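An afternoon at the Garnix open day

June 8, 2023

I went because Anisa Tjoa had a spare ticket and because the invitation promised "the home helper you have been waiting for". I haven't been waiting for one. I have a dishwasher and low standards.

Garnix rents the upstairs of the old Whitcombe building, and there were 20 of us squeezed round the coffee urn before anyone let us near a robot. First came slides. Slide after slide of smiling families, and a figure of 80 per cent that the speaker left on the screen without saying what it was 80 per cent of. I asked. He said it was "task dependent".

Then the demonstration, run by Hazem Kettani, who I liked, mainly for not wearing the company fleece. The job was drawers. One arm, a black two-fingered gripper, and two things with handles to pull: a light oak cabinet with a black metal bar and a white box with a recessed white grip. I can see why you'd choose a bar handle. My kitchen has round knobs, one of them loose, and when I mentioned this he wrote it down, which may have been politeness.

I'd have liked to see it faced with a drawer that sticks, or one with a tea towel caught in it. Both, he said, were "on the list for March".

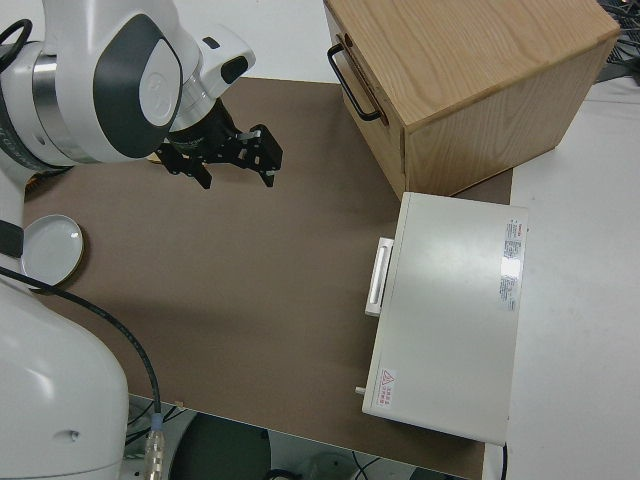
What it costs

They wouldn't give a price. A man behind me guessed 2000 pounds and the speaker laughed rather too long. Anisa has put her name down for the next one. I took a biscuit and got the bus.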